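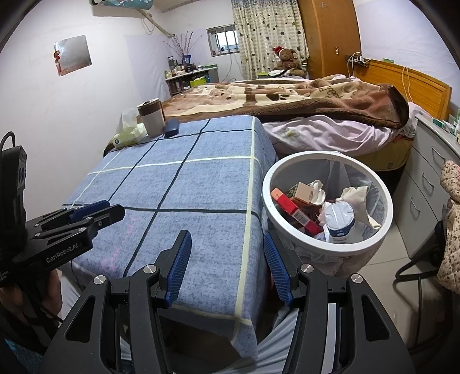
*Fig. 1. Two-jawed gripper, open, at a cloth-covered table.*

November 9, 2020
Teaching History in the Elementary Grades
Session 6: Timelines that children can walk on
Instructor: Jianhua Shao

Please bring your marked-up copy of the Birnach reading. We'll get to it in the second hour.

## Where we left off

Last session we talked about what an eight-year-old means by "a long time ago." Grandma's wedding, the pyramids and the dinosaurs can all live in the same drawer! Children pick up sequence (this came before that) quite a bit earlier than they pick up duration (this lasted much longer than that), and a printed timeline in a textbook usually only helps with the first. The spaces between dates get squeezed to fit the page, so two events ten years apart look just like two events a century apart.

A floor timeline fixes the spacing, and it is so much fun to teach with.

## The basic setup

- Adding machine tape or a long roll of paper, taped down a hallway
- One floor tile = one year (check that your tiles are all the same size before you promise this to a class)
- Start at the present and work **backward**
- Mark only the decades at first, in thick marker
- Every child places their own birth year before any "history" goes down

That last step matters more than it looks. Aiguo Luo tried it with her third graders at Tralton and found that the whole class was bunched up on two tiles. They thought this was hilarious, and then one boy looked down the hall and asked who lived on all the other ones. What a question! She spent the rest of the period on it and never got to her lesson plan.

Her hallway ran to 131 tiles, which took the class back to 1889. The year 2000 was close enough to the classroom door that several children argued it shouldn't count as history at all. Let them argue. Write down what they say.

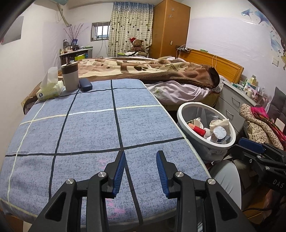 Once the decades are in place, send home the family date sheet. Each child brings back one date from before they were born, with one sentence about what happened. It can be a move, a first job, a new baby, a store opening, a flood. Some families won't want to share, and some children won't have anyone to ask, so keep a box of town dates ready from the local library and let *anyone* draw from it, no questions asked.

## Questions to ask while walking

1. Stand on the year your date happened. Who is standing closest to you?
2. Walk to your own birth year and count the steps out loud.
3. Find a stretch with no cards on it. Did nothing happen, or do we just not know yet?
4. Could the person on your card have met the person on hers?

Number 4 is my favorite – it gets children working with life spans without anyone using the word. Give it plenty of time.

## Common snags

*Scale envy.* Somebody will want ancient Egypt on the timeline. At one tile per year you'd be well out into the parking lot. Take them outside and point!

*Cards on top of cards.* Popular years pile up. Stack them sideways along the wall, like a bar graph, and you have a math lesson too.

*Tape.* Painter's tape only. Ask the custodian first.

## For next week

Read the Birnach class journal, pages marked in January's packet, and pick out one place where a child confuses order with length. Write a paragraph on what you would ask that child next. Also draft your own family date sheet, front side only, in words a third grader can read alone. We'll trade drafts in pairs.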